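Open day talk, slot 2, after the coffee break
Speaker notes – keep to 17 minutes, leave time for questions

Slide 1. Title
Welcome people back. Say where the exits are. Phones are fine, flash is not.

Slide 2. Who we are
The Stoltemora lab is on the second floor of the Chung building. We moved in last February. We work on handling soft and uneven things, mostly food. Mallon pays for part of it and sends us packing problems from their bakery lines.

Slide 3. Why bread
Ask the room who has squashed a loaf on the way home. Wait for hands.
A box has the same shape every time. A slice bends, tears and drops crumbs, and the crust is stiffer than the middle. Too much grip leaves a dent, too little and the slice slides out.

Slide 4. What Jitari is
Jitari is our name for the control software. It is not the arm. People mix these up every year, so say it twice.
We have logged 1,131 picks with it so far. Don't give a success rate, the numbers are still being checked.

Slide 5. What you will see upstairs
Groups of eight, 31 people signed up. Each visit is one short run and then questions. Stay behind the yellow tape while the arm is moving. The person at the desk has the stop button.

Slide 6. From the wrist

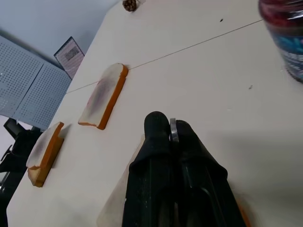

Wrist camera view: gripper over one slice, two more on the table.

Leave this up for a bit. Point out the two black fingers first, then the slice under them. Most of that slice is hidden by the gripper – ask how they would judge its edges from this angle. Then point to the nearer slice on the left and the small chunk at its corner. Edges like that matter when you plan a grip.

Slide 7. Going upstairs
Group one meets at the stairs, group two stays for the short film. The elevator holds 300 kilos, so strollers go one at a time.
Questions now if there is time. Clicker goes back to the front desk.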